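Kleider, die keiner abholt

In unserer Stadt stehen an fast jeder größeren Kreuzung Altkleidercontainer, und seit dem Frühjahr quellen die meisten von ihnen über. Wer abends vorbeigeht, sieht Säcke daneben liegen, aufgerissen, der Inhalt vom Regen durchweicht. Die Firma Trudholm, die bis zum Winter die Leerung besorgte, hat den Vertrag nicht verlängert. Brenlow, der Nachfolger, leert seltener und hat im Mai angekündigt, ein Drittel der Standorte aufzugeben. Im Rathaus wird nun darüber gestritten, wer den Platz freiräumt und wer das bezahlt. Ich halte das für die falsche Frage, oder jedenfalls für die zweite.

Die erste Frage lautet, warum wir so viel wegzugeben haben. Im letzten Jahr wurden in der Stadt und den eingemeindeten Dörfern 3.279 Tonnen Textilien gesammelt. Die Zahl steht im Abfallbericht, ziemlich weit hinten, zwischen den Batterien und dem Grünschnitt. Vor der Eingemeindung wurde anders gezählt, ein langer Vergleich ist also nicht möglich. Aber auch ohne Vergleich ist es eine Menge, die man sich schwer vorstellen kann, und das Meiste davon ist Kleidung.

Lange hat sich das System selbst getragen. Die gute Ware wurde verkauft, und der Erlös deckte die Sortierung der schlechten. Der Sammler zahlte der Stadt sogar eine Standmiete. Niemand musste sich Gedanken machen, und wer seinen Sack einwarf, ging mit dem Gefühl nach Hause, etwas Gutes getan zu haben. Dieses Gefühl war immer nur zum Teil berechtigt. Es hing daran, dass jemand anders die Jacke noch tragen wollte. Je dünner die Stoffe wurden, desto seltener war das der Fall. Ein Hemd, das nach neun Wäschen die Form verliert, ist auch für den zweiten Besitzer kein Hemd mehr. Man kann einen Putzlappen daraus machen, wenn es aus Baumwolle ist. Bei Mischgewebe geht nicht einmal das vernünftig.

Dazu kommt die getrennte Sammlung. Viele haben die neuen Regeln so verstanden, dass nun alles Textile in den Container gehört, auch der löchrige Socken und das ölverschmierte Arbeitshemd. Die Merkblätter der Stadt haben daran ihren Anteil. Auf dem ersten stand, sämtliche Textilien seien getrennt zu entsorgen, auf dem zweiten, verschmutzte Stücke gehörten in den Restmüll, und das dritte verweist auf das erste. Wer sich daran halten will, muss sich eines aussuchen.

Was sich verkaufen lässt, geht inzwischen ohnehin andere Wege. Die besseren Stücke landen auf Plattformen wie Votero, wo jeder sein eigener Händler ist. Das ist vernünftig, und ich tue es auch. Nur fehlt diese Ware dann im Container, und mit ihr das Geld, von dem die Sortierung lebte. Zurück bleibt, was keiner fotografieren und einstellen mochte. Bequem ist der Verkauf übrigens auch nicht. Man misst Ärmellängen aus, beantwortet Fragen nach Nichtraucherhaushalten und trägt am Ende ein Päckchen zur Post, das weniger einbringt als ein belegtes Brötchen. Nach dem dritten Päckchen gibt man auf, und der Rest wandert in den Sack.

Am Anfang steht freilich bei jedem dieselbe Arbeit. Man holt die Sachen aus dem Schrank, wirft sie aufs Bett und entscheidet. Ich mache das zweimal im Jahr und habe mir angewöhnt, bei jedem Stück kurz zu überlegen, wann ich es gekauft habe und wozu. Bei den alten Sachen weiß ich es meistens. Bei den neueren weiß ich es oft nicht mehr, obwohl der Kauf viel kürzer zurückliegt.

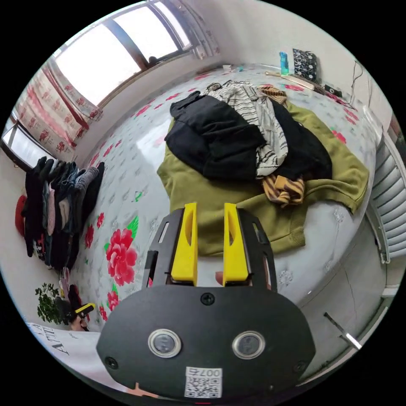 Eine Leserin schrieb mir nach meinem letzten Beitrag zu diesem Thema, das Aussortieren sei ein Vergnügen für Leute mit vollen Schränken. Sie kaufe seit Jahren gebraucht, und zwar im Laden am Bahnhof, der vom Inhalt der Container lebe. Wenn nun alle anfingen, weniger zu kaufen und länger zu tragen, bleibe für sie am Ende gar nichts mehr übrig. Ich solle also vorsichtig sein mit meinen Ratschlägen.

Der Einwand ist ernst zu nehmen. Wer wenig Geld hat, ist auf den Überfluss der anderen angewiesen, solange der Neupreis für haltbare Ware so hoch liegt. Trotzdem glaube ich, dass die Rechnung anders ausfällt. Der Laden am Bahnhof leidet heute schon, und zwar unter der Masse. Er muss jeden Sack öffnen und für das Unbrauchbare selbst die Entsorgung zahlen. Weniger Ware von besserer Qualität wäre für ihn leichter zu handhaben und für seine Kundschaft mehr wert. Einen Mantel, der zwei Besitzer aushält, kann man weitergeben - einen, der keinen Winter übersteht, kann man nur weiterreichen, bis ihn jemand verbrennt.

Was also tun? Die Stadt hat für das kommende Jahr 3.000 Euro in den Haushalt gestellt, um Aufkleber auf die Container zu kleben. Darauf soll stehen, was hineindarf und was nicht. Gegen Aufkleber ist nichts zu sagen, sofern sich die Verfasser vorher auf eines ihrer drei Merkblätter einigen. Mehr verspreche ich mir von der Änderungsschneiderei Rugemalira in der Unterstadt. Dort werden Reißverschlüsse ersetzt, Ellenbogen gestopft und Futter erneuert, und man wartet inzwischen mehrere Wochen auf einen Termin. Die Nachfrage ist also da. Andernorts gibt es für Reparaturen einen Zuschuss, bei Elektrogeräten kennt man das schon länger. Warum das für einen Wintermantel nicht gehen soll, hat mir im Rathaus bisher keiner erklären können.

Bezahlen müssten am Ende die Hersteller. Wer Kleidung auf den Markt bringt, sollte für deren Ende aufkommen, und zwar gestaffelt: wenig für das Haltbare, viel für das, was kaum eine Saison hält. Darüber wird seit Jahren beraten, und bis es so weit ist, stehen die Säcke weiter an der Kreuzung. An der Ecke vor meinem Haus waren es gestern Abend wieder so viele, dass man mit dem Kinderwagen auf die Straße ausweichen musste.

Kontakt | Impressum | Datenschutz | © Alle Rechte vorbehalten | Nach oben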